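Started on the block sets after lunch. The Staser batch came in two cartons, green and red mixed, with no packing list. I sorted by color first and then by length, using the steel rule instead of the calipers, whose battery is dead again. 54 pieces on the delivery note, 54 on the bench. Signed for them at 3.

Checked the corners with a fingernail. A few have a slight burr on one long edge. I took those down with the fine file, 5 strokes each, and put them back with the rest. Must ask Aguirre whether they changed the cutter between lots, as the last delivery had nothing like it.

The marker code on the red ones rubs off with a thumb. Nighat Paracha suggested writing it on the end face, where it gets handled less. Tried that on the spares. Will look at them again in 30 days and note the result on the Cloneck sheet.

Bench boards wiped down and pushed together. There is still a slight step at the joint, which I can feel but could not get a feeler gauge into. Left it. The carpet behind needs vacuuming and the vacuum is in the other building.

Labels for the shelf are printed but not cut. 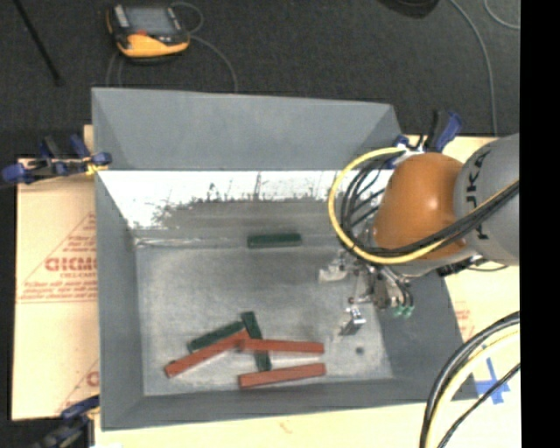
Piswood, September

Evening. The gray bin stays in use for now. The floor is scratched all over and the band under the far wall is scuffed down to dull metal in patches, but none of that affects the blocks. Dark round spot near the lower right corner still there; noted it so it does not get logged later as new damage.

Green and red both read clearly against the gray, even where they cross. One green had ended up on its own by the far wall and the others close together at the near side. Wrote down the layout before supper. Tomorrow the labels, then the second carton.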